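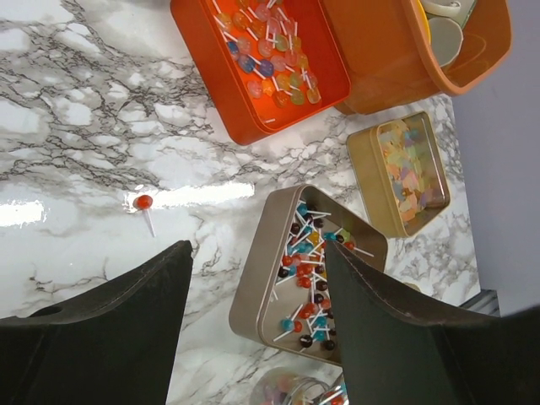 Zdislava Rusnák merkt zur letzten Fassung an, dass »Süßwaren, gemischt« als Kategorie nicht ausreicht: Lutscher und flache Bonbons würden beim Einsortieren ständig zusammengeworfen, und wer nachfüllt, greife zur falschen Dose. Der Einwand ist übernommen. Ab dieser Fassung gilt die Trennung nach Form, nicht mehr nach Geschmack.

# Gandska — Sortierordnung Süßwaren

Teilbestand `suesswaren` der Sammlung Gandska. Erfasst werden offene Behälter mit unverpackten Süßwaren auf Arbeitsflächen, dazu lose Einzelstücke.

## Umfang

| Feld | Wert |
|---|---|
| Einträge | 253 |
| Behälterklassen | 5 |
| Inhaltsklassen | 7 |
| Sprache der Bezeichner | Deutsch |
| Pflege | Oľga Jurčo, Boris Paulík |

## Behälter

Ein Behälter wird über Form und Farbe bezeichnet, in dieser Reihenfolge. Maße werden nicht geführt.

- `dose_rechteck` — auch mit abgerundeten Ecken. Rotorange und Gold sind eigene Farbwerte.
- `dose_dreieck` — Ecken meist gerundet, Rand hochgezogen. Die Ausrichtung der Spitze ist kein Merkmal.
- `dose_rund`
- `kasten_kunststoff` — Zusatz `durchscheinend`, falls zutreffend.
- `glas`

## Inhalt

`lutscher_rund` umfasst alle runden Lutscher am Stiel, durchscheinend oder glänzend. Mischfarben innerhalb einer Dose sind der Normalfall und werden mit `bunt` erfasst. Eine Aufteilung nach Einzelfarben entfällt.

`bonbon_flach` steht für dünne, unregelmäßige Plättchen. Pastelltöne erhalten den Zusatz `pastell`.

`stiel_lose` wird vergeben, wenn ein Stiel ohne erkennbaren Kopf im Behälter liegt. Er zählt nicht als Lutscher.

`lose` gilt für jedes Stück außerhalb eines Behälters, auch wenn die passende Dose direkt daneben steht. Die Zuordnung erfolgt erst nach dem Einräumen.

`fremd` ist für Inhalte vorgesehen, die sich nicht sicher als Süßware bestimmen lassen, etwa gestapelte Scheiben, die Deckel oder Untersetzer sein können. Bitte nicht raten.

Die beiden übrigen Klassen, `gelee` und `schokolade`, sind unverändert.

## Füllstand

Drei Stufen: `leer`, `teil`, `voll`. Bei ungleichmäßiger Verteilung zählt die bedeckte Bodenfläche. Ist ein Streifen Boden frei, lautet der Wert `teil`, auch wenn der Inhalt an anderer Stelle hoch liegt.

## Bekannte Mängel

- Ältere Einträge aus Fludau verwenden noch `dose_eckig` für Rechteck und Dreieck. Umstellung läuft.
- Goldfarbene Dosen wurden teilweise als `gelb` erfasst.
- Das Feld `oberflaeche` unterscheidet Stein und Steinmuster nicht zuverlässig. Bei Marmorierung genügt `marmor_optik`.

## Änderungen

- April: `stiel_lose` ergänzt, `suess_gemischt` entfernt.
- März: Farbwert `rotorange` eingeführt (Dagmar Gajdoš).

Korrekturen bitte als Einzeländerung mit Angabe des Eintrags einreichen.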